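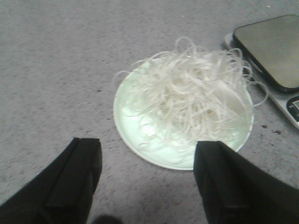 Melina Kokkinos asked whether the loose strands must be weighed together with their plate, or whether it is allowed to lift them off by hand and put them directly on the scale. She had tried both ways and got two different results. Both ways are allowed, but they are not equally good for light and curly material, and this section explains the way we recommend.

4.2 Weighing loose strands on a plate

Before you start

Put the scale flat on a firm and level surface. If the surface is soft, for example a thick rug, place a hard board under the scale first. Close the windows near the work place and switch off any fan. Light strands react to very small movements of air, and the number on the display will not stay still.

You need:
- the scale
- one shallow plate with a low rim, clean and dry
- the strands you want to weigh
- a second plate or a bowl for the remainder

Steps

1. Switch on the scale with nothing on the platform. Wait until the display shows zero.

2. Place the empty plate in the middle of the platform. The plate may be wider than the platform, but it must not touch the table or the body of the scale.

3. Press the TARE key one time. The display goes back to zero. If it does not, wait 2 seconds and press again.

4. Take the plate away from the scale. The display now shows a negative number. This is correct. Do not press TARE again.

5. Put the strands on the plate. Loosen them with your fingers, but do not press them down.

6. Look at the rim all the way round. Long curls like to hang over the side. Fold them back to the middle of the heap.

7. Lift the plate with both hands and set it back on the platform.

8. Take your hands away and wait 7 seconds before you read the number.

9. Write the number down before you remove the plate. The scale switches itself off after a short time and does not keep the last result.

Note: A curl which hangs down and rests on the table carries a part of its own weight there, so the reading will be too low. A curl which lies between the plate and the platform does no harm to the reading, but it can make the plate stand crooked.

Note: If you change to another plate, begin again from step 1. Two plates of the same model do not always have the same weight.

Caution: Do not fill the plate while it stands on the scale if you must push the strands down with force. Too much pressure can damage the sensor.

Caution: Keep loose ends out of the gap under the platform. If one goes in, switch off the scale and pull it out slowly. Do not use a knife.

If the display shows 888 for longer than 19 seconds, the start test is not finished correctly. Remove everything from the platform, switch off, and start again with step 1.

Continue with section 4.3 to divide the strands into equal portions.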